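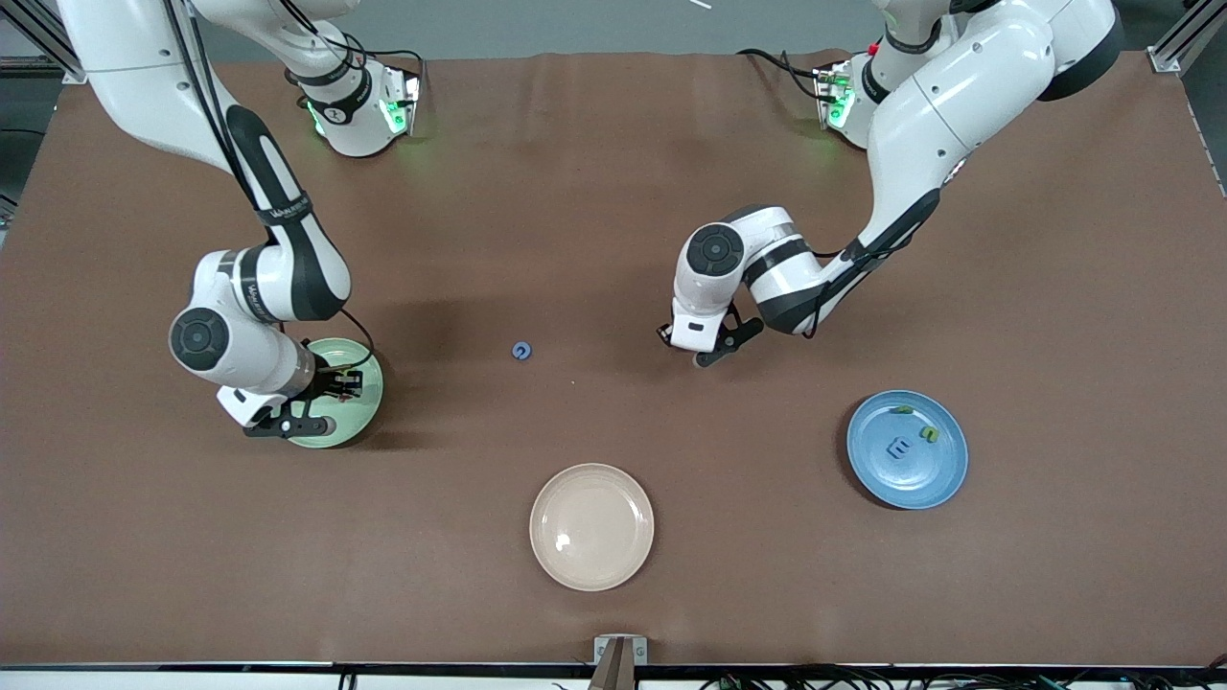
Two arms, three plates and some very small pieces. A gripper hovers over the green plate.

Can it do the washing-up yet?

Every August, when the post thins out and the office kettle is the busiest machine in the building, we return to the question readers ask more than any other. When will a robot clear the table? The short reply is the same as last August's, which is "not in your house". The longer reply has changed a bit, and I think it deserves a page.

Take the kind of job in the photo at the top. There are plates, and there are little coloured pieces, one of them shaped roughly like an E, and there is a table for them to be on. Picking up small things and putting them on plates is work we hand to children of four, usually to keep them out of the way while the real work goes on. For a pair of robot arms it is a proper test. The pieces are small, they lie on the table or on a plate, and a letter has awkward gaps and corners in it. Close the fingers a little too high and you get air. Come down a little too low and you are pushing on the table, which pushes back.

The plates are a nuisance of their own. A raised rim is a fine thing for keeping gravy in, but it's also a small wall, and a gripper coming in at a slant will find it. You and I steer round a rim without knowing we've done it. We also know, without being told, that a plate can be nudged an inch to the left and nothing bad will happen. Machines have had to be taught this sort of thing one nudge at a time.

We have been following the subject since the first issue of this newsletter, and in those days the demonstrations were all alike. A single arm picked up a block, always the same block, from a cross of tape on the bench. Move the block by the width of your thumb and the arm would close on nothing, lift nothing, carry nothing across the room and set nothing down with great care. I've worked with people like that, but they had better pensions.

What has got better is the looking. The newer systems work out where the thing is before they reach for it, and plenty of them will have another go if they miss. That second go matters more than it sounds. A chore is mostly second goes. Watch anyone put away cutlery and you'll see a fork dropped, a spoon turned round, a drawer shoved with a hip. If a machine has to stop and call for help each time, you haven't been spared the chore, you've been given a new one with a warning light.

So where are we? I keep a rough ladder for this, pinned over the desk, and it has been redrawn more often than I'd like.

Sorting small things on a clear table: yes, at a table set up for the purpose, with good light and no cat.

Stacking plates: quite often. Matching plates stack better than the set most of us own, which was four of one sort and three of another until somebody's wedding.

Scraping plates: hit and miss. Food is a terrible thing to ask a machine to understand. Rice sticks, peas roll, and egg belongs to no known branch of physics.

Loading a dishwasher: on a good day, slowly. Loading it in a way that the other person in the house won't undo and do again: no machine has managed that, and neither have I.

Folding: shirts and towels, yes, if you have the afternoon. Fitted sheets, no. I regard this as a point in favour of the robots, as it shows they have met a fitted sheet.

Wiping down: better than I expected. Knowing when to stop wiping is the weak spot.

On the shop floor things look brighter, mainly because the shop floor is willing to meet the machine halfway. Ukitero, who put together gift boxes and craft kits, have an arm on one of their packing benches. It fills the box with the same five items, in the same order, all shift long, and it does this well. The people on the next bench handle anything odd: bent lids, mixed colours, the customer who would like it wrapped as a surprise for himself. I asked whether the arm might take over that bench too. The reply was a polite laugh and a cup of tea.

The packing arm has the advantage that somebody has already decided everything. The bench is always at the same height. The tray is always on the left. No one has left a homework folder on it, or a bag of onions, or a letter from the water company. Half of what we call housework is deciding what an object is, who owns it and whether they'll shout if it gets moved. Give a robot a stray blue letter and a plate, and the question is whether it can pick up the letter. Give it your kitchen table and the question is whether the letter belongs to a game, a cake, a fridge or the dog.

That is why I'd go easy on the films that do the rounds. They're often speeded up, and the small print in the corner is worth hunting for. A table cleared at thirty times the natural pace looks wonderful. I'd look wonderful at thirty times the natural pace. I have also learnt to ask whether the machine is working alone or whether a person is steering it from somewhere near by. Both are worth seeing, but only one of them lets you go and sit down.

Two arms do help. A great deal of ordinary work needs one hand to hold and one hand to do: jars, lids, bags, the plate you're scraping. The cost is that the two hands must keep out of each other's way, and anyone who has shared a small kitchen at Christmas will know how hard that is even between adults who are fond of one another.

Then there's the matter of where to put it all. A pair of full-sized arms wants a big table, a strong fixing and somewhere for the cables to go. My own kitchen has room for a toaster, provided the bread bin goes on the floor. When a reader in Prurnholm wrote to ask whether she should wait for a robot before getting her kitchen redone, I wrote back that she should get the kitchen redone. She could ask the builder for an extra socket if she wished to be hopeful.

My guess, for what it's worth, and last year it was worth very little, is that paid places will get there well before homes do. Canteens, hospital kitchens and hotels have a lot of identical plates and a good reason to want them moved. The Welari canteen, where we hold our yearly supper, has already changed to one shape of bowl throughout, in case it should ever come to that. The soup is as it was.

In the home I'd look for one dull job done properly before any talk of a butler. Picking small bits up off a flat surface and putting them where they go would suit me very well. I have trodden on enough plastic letters in the dark to pay good money for it, and I wouldn't mind if it took all night.

Next month: the robot mower on trial, and a reader's account of what happened when it met the washing line. Letters on the dishwasher question are welcome at the usual address. Please keep them shorter than last year's, and no more diagrams of the top rack.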